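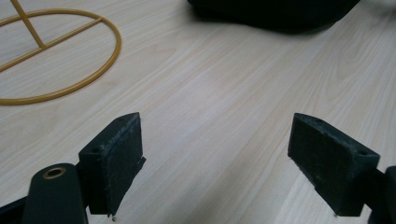
*Page last changed: December 7, 2025*

# Fitting a Toledo vanity basin to a countertop

These steps cover the Toledo inset basin on a 900 mm vanity unit. Allow an afternoon, plus a night for the sealant to cure.

## Before you start

Check the basin for chips while it is still in its box. Sirkunico takes back damaged basins, but only before they are fitted. You will need a jigsaw, a pencil, masking tape, sanitary silicone and the paper template.

1. Lay the template on the countertop and tape it down. Leave at least 2 inches between the cutout and the front edge.
2. Draw around it, drill a starter hole inside the line and cut with the jigsaw. Go slowly at the corners.
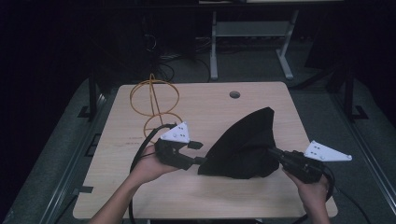 3. Seal the cut edge with varnish or silicone. Bare chipboard swells fast.
4. Fit the faucet and the drain before the basin goes in. It's much easier from above.
5. Run a bead of silicone under the rim, lower the basin and wipe off the extra.

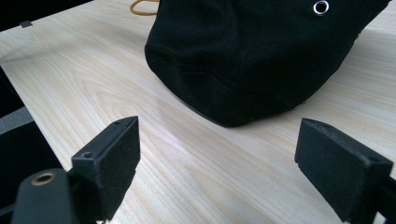
Faucet holes cause more trouble than the cutout. The Toledo comes with one hole or two, and the blanking plug for a spare hole is sold separately. If the hole looks rough, a metal trim ring tidies it up, much like the small round silver grommet set into the black fabric of the bag. Press the ring in by hand - a hammer will crack the glaze.

## Connecting up

Turn the water off first. Tighten the supply nuts by hand, then a quarter turn with a wrench. Run the faucet and feel each joint with a dry tissue.

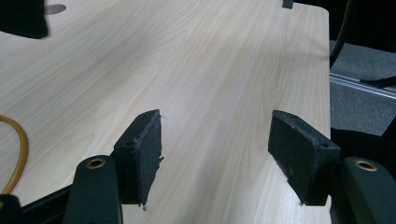
**How long before I can use the basin?**

Leave it for 24 hours after sealing, longer in a cold room.

Questions about the template go to Kolbrún Briem at Sirkunico.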